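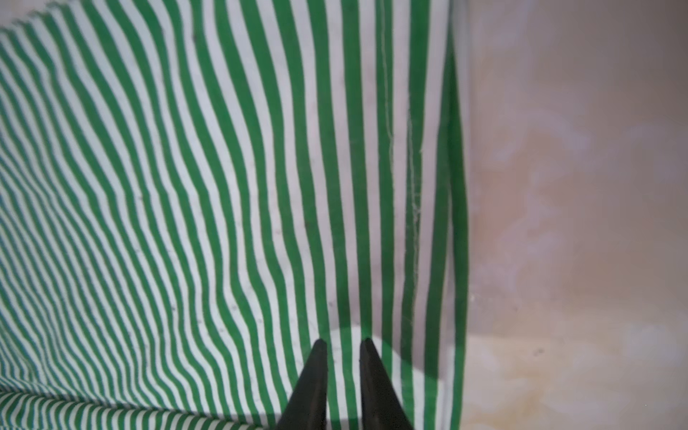

Wilmer Palomino: whatever you do don't tumble dry it first, heat sets the dye and then you're stuck with it. Full reply further down.

Green dye run into the white on striped cotton knits — can it be got out?

Posted by Princess Espiritu, 15 April 2018
Viewed 2357 times
Laundry and Fabric Care

Hi all, quick one as I've got to get out the door. Bought a few striped knit tops from the market at Notport in January, been washing them by hand in the sink, no trouble. Last night my other half put one in the machine with the towels. 60 degrees. White stripes are now a sort of mint. Not patchy, just all over mint. Still damp, sat in a bowl.

Is there any point trying to save it? Have read about colour run remover but it says whites only on the box, and I dont want to lose the green as well. Also is it going to keep doing this every wash? We're on hard water here if that matters. No bleach in the house, do have white vinegar and bicarb and half a box of Rolell.

Thanks in advance

Wilmer Palomino

Keep it damp. Don't let it dry on a radiator, don't iron it.

What I'd do — big bowl, cool water, normal dose of a colour-safe oxygen powder, the sort without chlorine. Dissolve it in a jug of warm water first or you get gritty bits on the cloth. Top in, push it right under, leave a couple of hours. Look at it. Change the water if it's gone green, go again. Then a rinse and a 30 wash on its own with a colour catcher sheet. Might need doing 2 or 3 times. Mine took a whole weekend but it was a rugby shirt, a lot thicker.

Test the inside hem before any of it. Some greens just go.

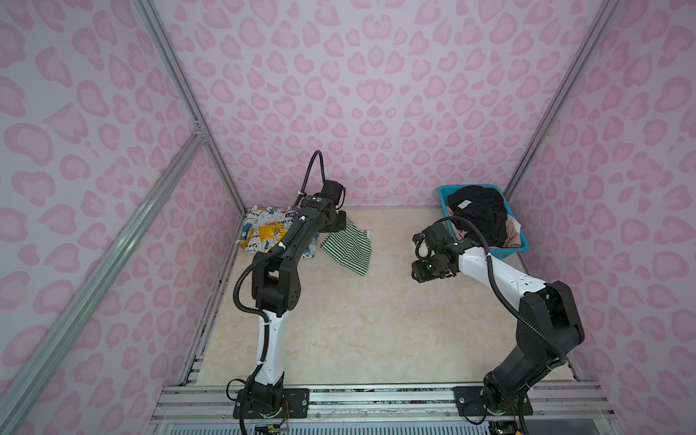
Laundry towards the back, pink leopard print walls.

Skip the vinegar. People swear by it for "fixing" dye but on shop-bought cotton it does next to nothing in my experience, and mixing it with bicarb is only fizz. Hard water won't have caused it, the 60 wash did. You may want a bit more powder though, check the box for the hard water dose.

Ronaldo Estrella

colour catchers. Get the Tallholm ones, pound shop ones are rubbish. never had a problem since

Kenneth Bautista

Agree with Wilmer mostly. Would add: dry it flat on a towel, out of the sun, and pull the trim straight while its still wet. Knits go long if you peg them by the shoulders, and the neck binding goes wavy and you wont get that back easily.
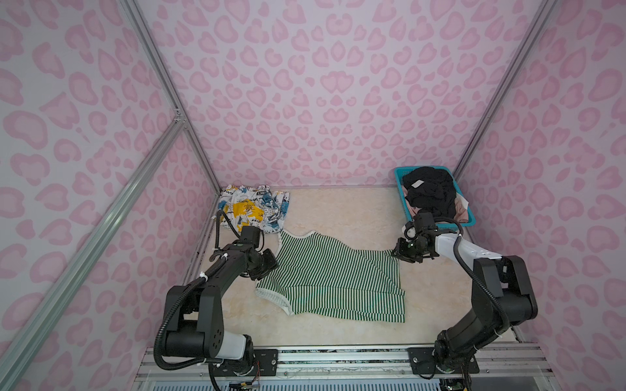
Green and white striped knit with white trim, spread out on the table.

As for will it keep running — probably a bit, for the next few washes. Wet a white hanky, press it on a green stripe and see what comes off. If it's clean you can put it in with darks at 30. If not, back to the sink.

If the mint won't shift then dye the lot. Machine dye in a dark green, you'll still get the stripes but tonal. My sister did a set of pillowcases that way and they came out alright, although the stiching stayed white as it was polyester.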